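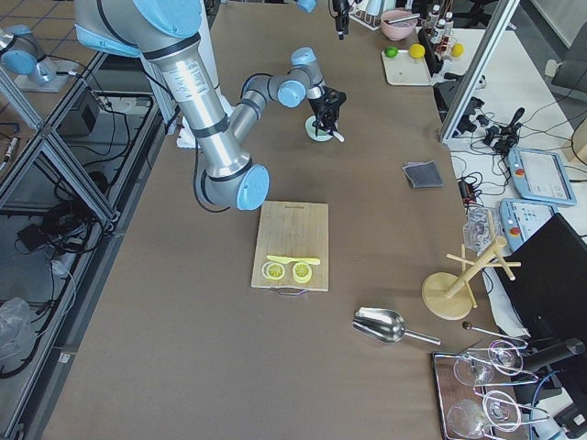 Attachment 1, added by reporter: bench 2 with the citrus and cup layout.

Ticket 2463 - Bench rules check keeps failing on "surface clear"
Status: Resolved, wording change pending
Opened by: Leonidas Gavalas
Assigned to: Prodromos Vasilakis

Leonidas wrote:
Hi Prodromos, and sorry in advance for the length of this, you know how I get. The start-of-session check in Malla has been refusing to sign off bench 2 since we moved to the April version of the rules. It stops at rule 8, "work surface clear and clean," and won't let me arm either side. I've gone through the list slowly with a cup of coffee and I can't find anything I'd call a real fault. Could the check be reading the props as leftovers? The layout has a cutting board, lemon slices, the mug stand, wine glasses in their tray, and all of it is meant to be there.

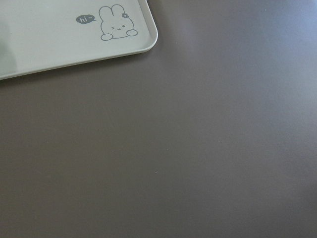

I also tried restarting Illow, and I reloaded the layout file from Kokkinos in case the old one was still hanging around. Same result both times, error 332. I haven't bypassed the check and I don't plan to, but I'd love to get going before lunch if you have a minute.

Prodromos wrote:
Thank you for not bypassing it! I know it's tempting when the morning is slipping away. Error 332 is only a warning that the check found something small on the table that isn't in the layout file, so your props should be fine. Would you wipe the open parts of the table with a dry cloth and run it once more? Please pause both arms from the pendants first and wait for the status line to change before you reach in. The rule says "paused and confirmed," and the second half of that gets skipped more than I'd like.

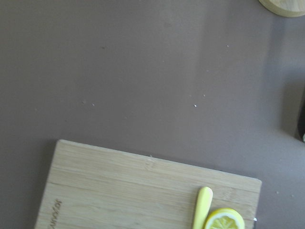
Leonidas wrote:
Done, both paused and confirmed, then wiped. It passed on the first try, so crumbs it was. I feel a little silly, but I'm also pleased the check is that picky. Could the message say "small debris" in plain words? I spent a good while looking for something much bigger.

Prodromos wrote:
Not silly at all, and yes, I'll ask the Flulach folks to change the text. While I'm in here, let me add a note on rule 11, because we've had a few questions about it.
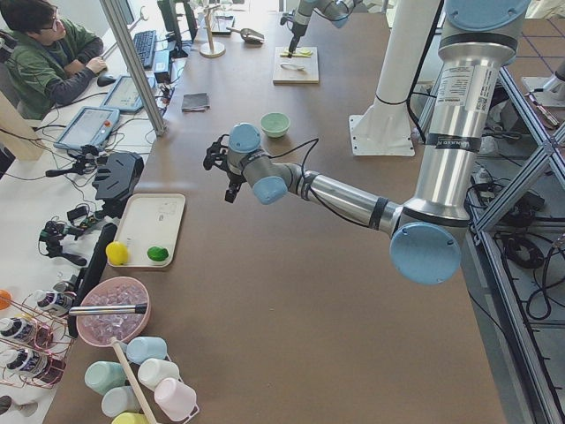

Rule 11 covers where the operator sits during a two-arm run, and I'd like us all to read it the same way. You should be at the side desk, clear of both arms, with the pendants close enough to grab without standing up. A desk setup with both tablets lying on it beside the keyboard and mouse is what I have in mind, and I'd add that their cables need enough slack to lift them quickly. If you have to leave the desk, even for a moment, pause the run. And please keep the folded cloth on the bench after wiping down - it's on the layout list now, so it won't trip rule 8.

Leonidas wrote:
Clear as day, thank you. I'll copy that into the bench notes. Happy for you to close this one.

Prodromos wrote:
Closing. The message text will follow under its own ticket, and I'll link it here once it has a number.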